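# Planning and budgeting for a small robot arm in a home workshop or kitchen

Most of the money mistakes with a first arm happen before the order goes in. The notes below come from setting up two of them, one at a kitchen table and one at a workbench.

**Decide on the jobs first.** Write down what the arm will pick up and where each thing has to go. A mug, a fork and a loaf of bread need different grips, and a two-finger gripper handles some of them far better than others. If half your list is soft or slippery, price a second set of fingers now.

**Measure reach from the base.** Sellers quote reach from the shoulder joint, straight out. Take off what you lose by bending down to table height. I cut a string to the quoted length, taped one end where the base would stand, and crossed off anything I couldn't touch with the wrist end bent.

**Budget for what it stands on.** My first stand came from Onstead and cost $227. It rocked. Adding a steel plate and 8 bolts fixed that, but it would have been cheaper to buy the heavier one. Keep the stand separate from the table if people eat or work there – bumps travel.

**Put $300 aside for small parts.** Mine went on cables, fingertip pads, a power strip with a switch, and an emergency stop button on a longer lead. Imani Mercado set up her Fehr arm with the same amount and had a little left over.

**Ask about software before hardware.** Grolon includes theirs. Plereo charges by the year, and the renewal comes due in February on our account. Get the second-year price in writing.

**Try the layout in simulation.** A rough model of the room with the table, chairs and a few household items will show you whether the arm can get past a chair back. Move the base in the model as often as you like. Moving a bolted one took Amos Blackwood and me 5 hours.

**Leave floor space.** Tape out the full swing of the elbow as well as the gripper. Chairs pulled away from the table count as obstacles, so tape with them pulled out.

**Buy last.** Hold the order until the list, the string test and the layout all agree. If one item on the list is forcing you up a size, see what the price looks like without it – you can always move that item by hand. 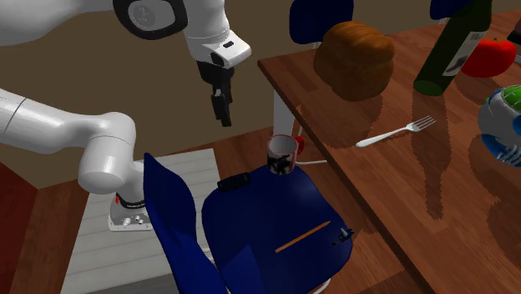

The same goes for extended warranties. Price one against a spare gripper, and check who pays the shipping on a return before you sign.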